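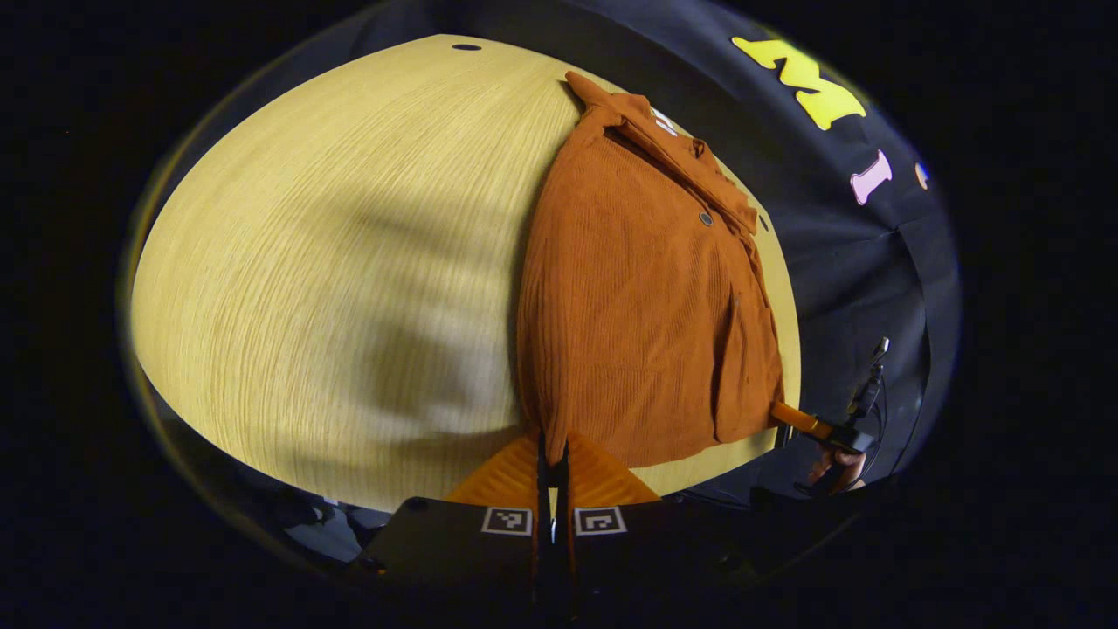

3.2 현장 정비 기록으로 본 부품 대응 시간

그림 3. 원형 목재 상판과 그 위에 놓인 주황색 계열 골지 셔츠.

본 절에서는 건설기계 임대 현장에서 고장 접수부터 부품 장착까지 걸리는 시간이 어디에서 늘어나는지를 살펴본다. 선행 연구는 대체로 정비사의 숙련도나 부품 단가에 관심을 두었는데, 우리가 확보한 기록에서는 훨씬 흥미로운 흐름이 나타났다! 시간을 가장 많이 잡아먹는 구간은 수리 작업 자체보다 앞쪽, 그러니까 접수 내용을 부품 번호로 바꾸는 단계에 몰려 있었다.

분석에 쓴 자료는 임대업체 Wosiren의 정비 대장과 부품 유통사 Lekota의 출고 기록을 장비 일련번호로 연결한 것이다. 중복 접수와 정기 점검 건을 제외하고 738건이 남았다. 대상 장비는 소형 굴착기, 스키드 로더, 고소작업대의 세 종류이며, 연식이 확인되지 않는 장비는 처음부터 넣지 않았다. 두 회사의 기록은 시각을 적는 방식이 서로 달라서(한쪽은 분 단위, 다른 쪽은 오전·오후 구분) 출고 시각이 오전·오후로만 남은 건은 구간의 중간값으로 처리하였다. 거친 처리이기는 하지만 구간별 순위에는 영향을 주지 않았다.

대응 시간은 네 구간으로 나누었다. 접수에서 부품 번호 확정까지를 식별 구간, 확정에서 출고까지를 창고 구간, 출고에서 현장 도착까지를 운송 구간, 도착에서 시운전 완료까지를 작업 구간이라 부른다. 시운전 뒤에 같은 증상이 다시 접수된 경우에는 별도의 건으로 세지 않고 원래 건의 작업 구간에 합산하였다. 이 규칙을 두고 연구진 안에서도 의견이 꽤 갈렸는데, 임차인 입장에서 장비가 서 있는 시간은 결국 하나로 이어진다는 점을 중시하였다.

결과에서 가장 눈에 띄는 것은 유압 호스와 피팅류이다. 값이 싸고 재고도 넉넉한 품목인데 식별 구간이 유독 길었다. 기록에 딸린 통화 메모를 읽어 보면 사정이 생생하게 드러난다. 현장에서는 "붐 쪽 굵은 호스"라고 말하고, 창고에서는 나사 규격과 양 끝 각도를 묻는다. 답을 얻으려면 누군가 장비 아래로 들어가 호스를 닦고 각인을 읽어야 하는데, 각인이 지워져 있으면 치수를 재서 다시 전화한다. 반대로 필터나 벨트처럼 교환 주기가 정해진 품목은 식별이 거의 즉시 끝났고, 대신 운송 구간이 전체를 좌우하였다.

이 차이를 확인하기 위해 Wosiren의 한 지점에서 간단한 개입을 시도하였다. 정비 관리 프로그램 Werkivton에 호스 위치별 부품 번호표를 등록하고, 장비 문 안쪽에 같은 내용을 담은 표를 붙였다. 표는 4월 한 달에 걸쳐 장비 60대에 부착하였다. 전산 개편도 없이 인쇄와 코팅만으로 진행한 작업이었기에 큰 기대를 걸지는 않았는데, 부착 장비의 접수 통화는 첫 통화에서 번호가 확정되는 경우가 뚜렷이 늘었다. 정비사들이 스스로 표에 메모를 덧붙이기 시작한 점도 무척 반가운 결과였다. 어떤 표에는 조임 순서가, 어떤 표에는 대체 가능한 피팅의 번호가 적혀 있었다. 이 메모는 다음 개정판에 반영할 예정이다.

물론 주의할 점이 있다. 부착 대상은 무작위로 고르지 않았고 지점에서 자주 나가는 장비가 우선이었다. 자주 나가는 장비는 정비사에게 익숙하므로 효과의 일부는 표가 없어도 나타났을 수 있다. 또한 고소작업대는 전기 계통 고장의 비중이 높아 호스 번호표의 덕을 볼 여지가 애초에 작다. 이 장비군에 대해서는 제어기 오류 코드를 부품 후보와 연결하는 방식을 따로 시험하고 있으며, 초기 기록은 4.1절에서 다룬다.

창고 구간에서는 Lekota의 보조 창고 Pisska가 재미있는 비교 대상이 된다. Pisska는 취급 품목이 200종에 불과하지만 해당 품목의 출고는 본 창고보다 빨랐다. 선반이 품번 순서가 아니라 장비 기종별로 배열되어 있어서, 함께 교환하는 오링과 클램프를 한자리에서 꺼낼 수 있다. 본 창고 기록에서 반복되던 추가 출고(호스는 도착했는데 클램프가 없는 경우)도 Pisska에서는 드물었다. 품목 수가 늘어도 이 배열이 유지될 수 있는지는 아직 알 수 없으며, 후속 조사에서 꼭 확인해 보고 싶은 부분이다.

관련 글
소형 굴착기 하부 주행체 마모 점검 주기의 비교
임대 장비 반납 검사표의 항목 구성
현장 출동 차량의 부품 적재 기준
유압유 오염도 간이 측정의 재현성

독자 의견

정비반장10년차
호스 얘기 읽다가 무릎을 쳤습니다. 우리도 문 안쪽에 표를 붙여 놨는데 여름 지나면 글씨가 다 날아가요. 코팅은 어떤 걸로 하셨는지 궁금합니다.

부품창고
기종별 배열은 공용 부품이 많아지면 같은 물건을 여러 칸에 나눠 둬야 해서 재고 조사가 힘듭니다. 그 부분도 다음에 다뤄 주세요.

loader_k
재접수를 원래 건에 합산한 규칙에 찬성합니다. 며칠 안에 다시 접수된 것까지 같은 건으로 보셨나요?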